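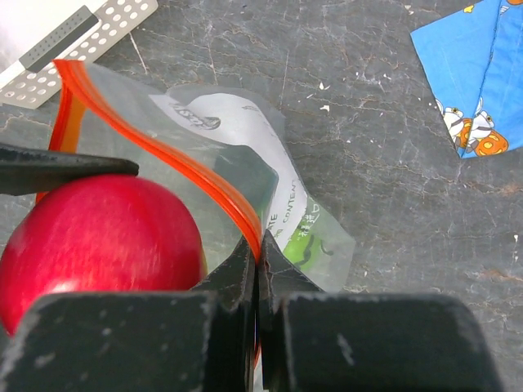
Clear zip-top bag with an orange-red zipper seal.

Saving Seed, Session 2: Drying, Storing, Testing
Clillell Evening Classes
By Po-yen Fung
25th October
14 shares | 3 comments

Last session we left our seed on the plant, fully ripe and ready to pick. Tonight is the part I love most, the long quiet life a seed has between the pod and the soil. Bring your own seed if you have any, even if it's a sad envelope from the back of a drawer. Sad envelopes are very welcome!

1. What a seed is doing in storage

A dry seed is alive. Inside the coat there is a small plant, a supply of food, and very little water. With so little water the chemistry slows almost to a stop, but it doesn't stop altogether. Fats slowly go off, proteins get damaged, and the DNA picks up breaks. When a seed takes up water in spring, one of its first jobs is repair work, and an old seed has a lot of repairs to get through before it can grow. This is why old seed often comes up late and uneven before it stops coming up at all. If your carrots straggle in over several weeks, look at the age of the packet before you blame the soil.

Two things set the pace of aging: moisture and heat. Moisture matters more. You may have met the old rule of thumb that the temperature in Fahrenheit plus the relative humidity in percent should come to less than a hundred. It is a rough guide and it doesn't hold at the extremes, but it's a handy one. Try it on your own kitchen in August. Most kitchens fail by a mile.

There is also Harrington's rule, which says that each drop of one percentage point in seed moisture doubles storage life. Again, it only works within a certain range. Dry seed too far and some kinds suffer, beans especially, which can crack or turn so hard they won't take up water.

2. Which seeds this applies to

Nearly all the common vegetables have what are called orthodox seeds, meaning they put up with drying and cold. The other group, recalcitrant seeds, die if they dry out. Acorns, chestnuts, avocado and mango belong here. An acorn in a dry jar is a dead acorn by spring. Keep it cool and damp, and plant it soon.

Among orthodox seeds there are big differences. As a loose guide for home storage:

Short-lived: onion, leek, parsnip, chives
Middling: carrot, pepper, bean, pea, corn
Long-lived: tomato, cucumber, squash, cabbage family

Parsnip is the famous heartbreaker. Buy or save it fresh every year.

3. Drying

Spread seed in a single layer on a plate or a fine screen, out of the sun, with air moving over it. Paper towels are fine for big seed, but wet tomato seed sticks to them like glue, so use a glazed plate and stir twice a day. Please keep seed out of the oven. Even the lowest setting can cook it.

Air drying only gets you as dry as the air in the room. For long storage, go one step further with silica gel. Put equal weights of seed and dry gel in a sealed jar, with the seed in a paper packet so the two don't mix, and leave it for a week. The target is seed that has settled in air at 30 percent relative humidity or a little under. A cheap humidity dial shut in the jar will show you where you are.

No dial? Then use your hands. A dry bean shatters when hit with a hammer, and a damp one mashes. A squash seed should snap when you bend it. Lettuce and other tiny seed can't be tested this way, but they dry fast.

4. Containers

Paper breathes, so it's right for seed that is still giving up moisture and wrong for the freezer. Glass jars with a good rubber gasket are the best thing most of us own. Zip-top bags are handy for sorting and carrying, but thin plastic lets water vapor through over time, and the seal is only as good as the last person who closed it. For a season, fine. For years, put the bag inside a jar.

Whatever you use, seal it only once the seed is dry. Damp seed in a tight container will mold, and damp seed in a freezer is killed by ice. When you take a cold jar out, let it come to room temperature before you open it — overnight is good — or water from the air will settle on the seed.

Label everything with crop, variety, year and where it was grown. Write it in pencil. Ink fades and pencil doesn't.

5. How much to keep

Peas, beans, lettuce and tomatoes mostly pollinate themselves, so seed from a few plants will usually come true. Corn, cabbages and onions cross freely and get weak if the group of parents is small. Our Ineck bean came down from one household's handful and is still going strong. Karlow corn would never have stood for that.

Seed people compare lots by the weight of 1,000 seeds. It's a lovely number to have. A heavier lot within one variety usually means better filled seed, and it turns a weight on the kitchen scale into a count without anybody going cross-eyed. If you're giving a lot to the seed library, 500 seeds of a small-seeded crop makes a fair share to hand over.

6. The germination test

Lay your seeds on a damp paper towel, roll it up, stand it somewhere warm and look every day. Count a seed as sprouted only if the root and shoot both look sound. Then divide by the number you started with. If half come up, sow twice as thick. If very few do and the variety matters to you, sow the lot this spring and save fresh seed from whatever grows.

For next time

Test one old packet and bring your towel, roots and all. I'll bring Pitkänen tomato seed from several different years so we can line the seedlings up side by side. I can't wait to see how the oldest ones do.

Reading: your notes from session 1 on ripeness, and the handout on wet seed.

Related
Session 1: When Is a Seed Ripe?
Wet Seed: Tomatoes, Cucumbers and the Ferment Jar
Why Corn Needs Company
Growing Out the Ineck Bean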